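Benby asks phone makers to publish the price behind the price cut

Handset reseller says most "reductions" it sees are measured from a figure few buyers ever paid

Drorkcombe, August

Benby, the independent phone reseller, today published its review of smartphone discounts and called on manufacturers to state how long a handset was on sale at its full price before that price is crossed out in an advert. The company says it does not expect a rush of volunteers.

The review followed 212 handset listings over 14 weeks, taking in makers' own online shops, network stores and high street retailers. Staff noted the advertised price each morning, along with the "was" price printed beside it, and ended up with 3,817 entries once duplicates and withdrawn listings had been thrown out. In 95 of the 212 listings, the "was" price did not appear as a selling price on a single morning of the review. Benby accepts that some of those phones may have sold at the higher figure before the count began. It would like to see the receipts.

The company looked closely at the Calado, the mid-range handset made by Bumik, as it is the model its own customers ask after most. The Calado was advertised as reduced in every week of the review. The size of the reduction changed four times and the price at the till changed once. Benby has written to Bumik to ask which of the earlier prices the current one should be compared with, and has not yet had an answer it regards as an answer.

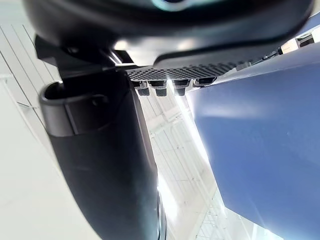 Specification sheets come in for the same treatment in the review. A bigger processor number, an extra camera on the back or a new name for the same screen is often put forward as the reason a phone costs more, and then quietly dropped from the advert when the phone is marked down. Benby's view is that buyers are being asked to pay for parts they have no way of judging. A strip of dark grille full of tiny square holes, with a small teal glint in the dark casing near it, looks advanced to most of us, and the look of a thing has never told anyone how fast it will open a map on a cold platform. The review recommends that shops stop using part numbers as headlines unless they can say in one plain sentence what the part does for the person holding the phone.

Trade-in offers were the other sore point. More than one retailer in the review advertised a saving that depended on handing over an old phone in very good condition, with the condition explained on a separate page. Benby takes phones in part exchange itself and says it knows perfectly well what a used handset is worth. A saving that rests on the customer giving up something of value is a swap, and the company thinks adverts should use that word.

It has similar doubts about free earphones, free cases and free cloud storage. Where a bundle could be priced from the same shop's own shelves, the review did so. Several of the free items had gone out of stock as separate products, which made the claimed value impossible to check on the day.

Benby is also unconvinced by the idea that online and in-shop prices have settled down to the same level. Makers like to say that a cut applies wherever the phone is bought. That was true of most of the larger announcements in the review, but the timing was often loose. Shops in and near Drorkcombe were still charging the old Calado price several days after the new one had gone live on the web, and staff at the counter matched it only when asked. Customers who did not ask paid more.
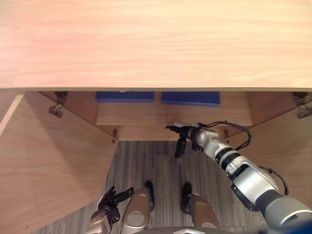 None of this means that a price cut is never real. The review found phones that did get cheaper and stayed cheaper, usually when a replacement model was close. The company simply wants the ordinary buyer to be able to tell one sort from the other without keeping a spreadsheet for 14 weeks.

Benby is asking manufacturers and retailers to do the following:

State the last date on which the full price was charged, next to the reduced one.

Give the trade-in condition in the same size of type as the saving.

Leave the value of a free item out of the total unless the item is on sale separately in the same shop.

Change shop and online prices on the same day, or say in the advert that they will differ.

Benby says it will follow the same rules on its own site from the start of September. It admits that its listings have not always done so, and that a handful of its own "was" prices have been taken down as a result of the review. The company would sooner be asked about those than have them found.

A second round of price checks is planned for the run-up to Christmas, when discounts are loudest. It will cover the Calado again, together with whatever Bumik chooses to put out in its place, and will add refurbished handsets, which were left out this time. Benby makes no forecast of the outcome, having read a good many forecasts about phone prices while preparing this one.

The full review, including the list of handsets and the method used to record prices, is available free of charge from Benby's website and on paper from its Drorkcombe shop. Retailers who believe an entry is wrong are invited to send dated proof of the price charged, and corrections will be published alongside the original figure.

About Benby

Benby buys, repairs and sells mobile phones from its shop and workshop in Drorkcombe and online. It stocks new and used handsets from several makers, including Bumik, and receives a margin on each sale. Readers should bear that in mind.

Press enquiries: Benby press desk, Drorkcombe

Ends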